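Stop Turning Everything Off at Nine

Fri 20 June

I moved to Skoltport in January, and the first thing I noticed was how early the place goes to bed. By 9 the bakery on Pisumgate is dark, the library has been shut for hours, and if you want a cup of coffee you'd better own a kettle.
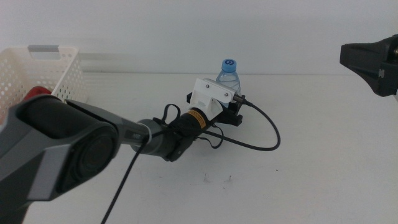
I know the argument. Small towns are quiet, people like them quiet, and if I wanted noise I should have stayed in the city. Fine. But I'm not asking for noise! I'm asking for one lit window with a chair behind it. Plenty of us work odd shifts, or have kids who finally fall asleep at half past eight, and that's when our own day starts – right when every door on the street gets locked.

Simões, the café by the bus station, tried late opening for 4 weeks this spring. I went most nights (too often, if you ask my wallet). There were people playing cards, a couple of students with their books all over the big table, somebody's grandmother doing the crossword in pen. Then it went back to closing at six, and I still miss it.

The council is happy to spend money on hanging baskets. I like hanging baskets. I'd just give up a few of them to keep the library open two evenings a week. Over in Sulimmont they do it on Tuesdays and Thursdays, and I've started driving over there, twenty minutes each way, to sit in a warm room and read a magazine I could have read at home.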